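El club que enseña a recoger cosas del suelo

Llegué tarde y con la mochila empapada, y lo primero que me dijeron fue que me quitara los zapatos. «La moqueta es el campo de juego», me soltó una chica sin levantar la vista del portátil. Pues nada, en calcetines me quedé toda la tarde (y menos mal que eran de los presentables).

El club se llama Flomow y se reúne en el segundo piso del instituto Malhotra, en un aula que antes era de música y que todavía tiene los pentagramas pintados en la pizarra. Yo había ido a escribir una nota cortita sobre el concurso Clatumitz, que este año se celebra en diciembre, y acabé quedándome hasta que apagaron las luces del pasillo. ¡Y volví dos veces más!

El reto del concurso suena a tontería: un brazo con pinza tiene que localizar piezas pequeñas en el suelo, cogerlas y llevarlas a una caja. Tres minutos por ronda. Tres piezas. Yo, que recojo calcetines por casa desde que tengo uso de razón, pensé que aquello estaba chupado. Qué va. En la primera ronda que vi, el robot bajó con una elegancia tremenda, cerró la pinza a dos dedos de la pieza y subió tan orgulloso con la nada entre las garras. Hubo aplausos igualmente.

Aarti Srivastava, la profesora que lleva el club, me explicó el asunto mientras buscaba una llave Allen debajo de una silla. Los chavales graban cada intento con una cámara pequeña montada en la muñeca del robot, de manera que el programa aprende viendo lo mismo que ve la pinza. Cuando yo fui llevaban 1.627 intentos guardados, y de esos habían dado por buenos 924. «Los otros también los guardamos, que de ahí sale casi todo lo que discutimos», me dijo. Y vaya si discuten. Estuve delante de un debate de media hora sobre si una pieza que se coge torcida cuenta como cogida. Ganó el sí, con condiciones que no fui capaz de apuntar.

Lo que más me gustó fue la cuestión del suelo. El año pasado entrenaron sobre una mesa blanca, todo limpísimo, y en la competición les tocó una superficie oscura y con dibujo. Un desastre, claro. Así que este curso decidieron practicar sobre moqueta y mirar con lupa lo que recoge la cámara: las vetas del pelo, las manchas más claras, cualquier hilito de color. Una alumna de cuarto lleva una libreta con una sección entera titulada «pelusas» y me la enseñó con muchísima seriedad. Pregunté si no era más fácil pasar la aspiradora y me miraron todos como si hubiera propuesto hacer trampas. 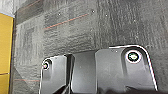 La moqueta, vista desde la muñeca del robot, con los dos dedos negros de la pinza asomando por abajo.

Esa vista la tienen puesta en el portátil durante los ensayos, y engancha un montón. Al rato ya estaba yo fijándome en las motas blancas y diciendo «¡ahí, ahí!», convencida de haber encontrado una pieza. Me corrigieron con paciencia. También me dejaron llevar el brazo con el mando, y aquí tengo que confesar que giré la muñeca 90 grados hacia donde no era y le di un buen susto al chico que vigilaba el botón de parada. Él dice que no pasó nada. Yo sigo pidiéndole perdón cada vez que lo veo.

El dinero es el tema menos divertido. El material lo han ido pagando con rifas y con una ayuda de Brernari, una ferretería del barrio que les hace precio en los tornillos y les presta herramientas los fines de semana. Para el viaje al concurso todavía están haciendo cuentas, y Aarti me pidió que lo pusiera en el artículo, así que puesto queda: si alguien tiene una furgoneta con sitio para un brazo robótico bien embalado, que llame a la secretaría del Malhotra y pregunte por Flomow.

La última tarde me quedé a recoger con ellos. Enrollamos cables, guardamos los destornilladores y una de las pequeñas me preguntó si iba a salir en la revista lo de la libreta de pelusas. Le prometí que sí.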